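The Long Afterlife of a Good Coat

Most of the wool coats sold in the shops along the river in Temambridge were made to last two winters. The one hanging in the window of the repair shop on the corner was made to last a good deal longer. It is a dark green overcoat with a half belt at the back, and it has been relined, rebuttoned and let out at the side seams. The price on the ticket is 598 dollars. It sold the week it went up, and the buyer agreed to leave it in the window until the end of the month.

Secondhand clothing has been fashionable for a while now. What has changed in the past two or three winters is what people want from it. The band T-shirts and the faded denim are still there, but the shop owners I talked to in Temambridge and across the county line in Umberg all told me the same thing. Customers are coming in for tailoring. They want coats with a proper shoulder, trousers with room in the hem, and jackets that can be taken apart and put back together.

I spent most of November going from one shop to the next, partly for this article and partly for the reason everybody goes, which was that I needed a coat.

Start with the inside

The first piece of advice I got was to stop looking at the front of the garment. Turn it inside out, one dealer said, and look at the seam allowance. That is the extra cloth left between the stitching and the raw edge. On an older coat it can be an inch or more at the side seams and the center back. On many newer ones it has been trimmed down to almost nothing to save fabric. A coat with an inch to spare can be let out. A coat with a quarter of an inch is the size it is.

Next comes the lining. A torn lining scares people off and it shouldn't. Relining a coat is ordinary work for a tailor, and a shop will often drop the price by more than the job costs. Underarm tears are the most common. Split pockets come second, and those you can fix at home in an evening with a needle and a piece of strong cotton.

What you can't easily fix is the canvas, the layer of stiff cloth between the outer wool and the lining that gives the chest its shape. In cheaper coats this layer is glued. When the glue lets go, the front bubbles, and no amount of pressing will make it lie flat. Pinch the cloth below the lowest buttonhole and rub the layers together. If you can feel a third layer moving freely between the other two, the coat is canvassed. If it feels like one thick piece, it is probably fused.

Then there are moths. Hold the coat up to a window and look through the cloth. Small holes can be rewoven, but reweaving is slow and expensive, and fewer people do it every year. Look under the collar and inside the pocket flaps. If there is anything gritty in the seams, leave it there and wash your hands.

The Tunstall cut

Ask about coats in this part of the country and sooner or later somebody will mention Tunstall. The Tunstall works made overcoats and heavy jackets in Umberg for 69 years, mainly for department stores, which sewed in their own labels. For that reason plenty of people own a Tunstall coat and have no idea.

The dealers know how to spot one. The sleeve is set a little forward, so that the arm hangs naturally when you have your hands in your pockets. The inside breast pocket is cut on a slant and finished with a narrow strip of the outer cloth. The hanger loop is a short chain on the men's coats and a twisted cord on the women's. None of this is a guarantee, and other makers borrowed all of it, but when you find all three together you can be fairly sure.

Prices have gone up as word has spread. A plain Tunstall in navy or gray, in wearable shape, used to be the kind of thing that sat at the back of the rail through spring. Now the better shops keep a list. The colors people ask for are the green, a rust brown that was made for only a few seasons, and a camel that shows every mark.

I tried on nine of them in one afternoon. Seven were too big through the shoulder, and this is the one place where a tailor will try to talk you out of an alteration. Taking in a shoulder means removing the sleeve, recutting the armhole and setting the sleeve again. It can be done. It often costs more than the coat did. The eighth fit perfectly and had a cigarette burn on the lapel. The ninth I will come back to.

What the tailors say

The alterations trade has had an odd few years. One workroom in Temambridge closed its formalwear side entirely and gave the space over to coats and jackets. Another, in Umberg, has 21 garments waiting at the moment and is telling new customers to come back after the cold weather. The woman at the counter there said most of the work used to be trouser hems and bridesmaid dresses. She still does hems. She prefers the coats because they were made by people who expected somebody to open them up again.

She had some plain rules for customers, which I wrote down.

Bring the shoes you plan to wear. A coat hem looks different over a boot.

Wear a sweater to the fitting. People come in wearing a thin shirt and have the coat taken in to match, then find in the first cold week that it won't button.

Don't shorten the sleeves until everything else is done. The sleeve length changes when the body does.

If you want it dyed, ask first what the thread is. Wool takes dye well and polyester thread doesn't, so a black coat can come back with a neat line of the old color running along every seam. Some people like the effect. More of them are surprised by it.

New cloth, old habits

The interest in older coats has had an effect on newer ones too. Usach, a small label that began with scarves and blankets, brought out its first overcoat this winter and built it along the lines of the ones in the secondhand shops. It has a full canvas and a wide seam allowance, and each coat comes with a folded square of matching cloth in the inside pocket for future repairs. The lining is put in by hand along the hem so that it can be opened without cutting anything.

It isn't cheap, and it comes in only three colors. The cloth is on the heavy side for a mild climate. I wore one for an afternoon and was too warm indoors within minutes, though on the walk back along the river I was glad of it. The collar stands up by itself when you turn it, a small thing that a surprising number of coats get wrong. 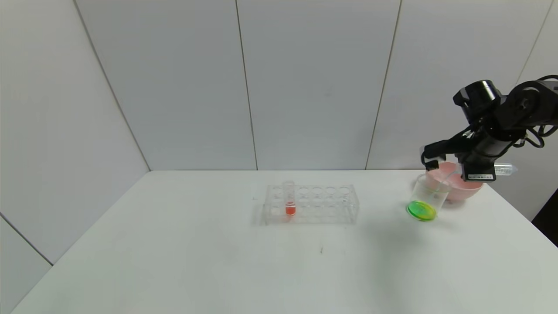

Page last changed: 2024-01-03

Larger brands have noticed. There are more coats this season with the word "heritage" on the ticket, and some of them deserve it. The inside tells you more than the ticket does. If the seam allowance is skimpy and the front feels like a single board, the coat was made the usual way and the word was added later.

Looking after it

A wool coat needs less cleaning than most people give it. Dry cleaning once a season is plenty, and once every two years is fine if you brush it. Use a clothes brush with natural bristles, go with the nap, and do it when you come in, before the dust has settled into the cloth. Mud should be left to dry completely first. Rain does no harm as long as the coat is hung on a wide hanger, away from the radiator, with the pockets emptied.

The hanger matters. A thin wire one will put a dent in each shoulder over a summer, and the dent is stubborn. Button the top button when you hang the coat up, and leave some space on either side of it.

For the warm months, brush it, air it outside for a day, and put it in a cotton bag. Plastic traps damp. Cedar helps a little against moths but only while it still smells, so sand the blocks lightly every spring. Clean is the important part. Moths go for wool that has skin, food or sweat on it, and the collar and cuffs are where they start.

Buttons work loose long before they fall off. Check the second one down, which takes most of the strain, and resew it with a small flat button behind it on the inside. Keep the spare where you'll find it. Mine is in a saucer by the front door with the house keys.

As for the ninth coat, it was a plain charcoal Tunstall with a store label I didn't recognize, one torn pocket and a slanted breast pocket with the narrow strip of cloth along the edge. The shoulders fit. The sleeves were an inch too long, and I had them done last, as instructed. It has a chain for a hanger loop, and the chain has since come off at one end, so I'll be taking it back to Umberg when the waiting list gets shorter.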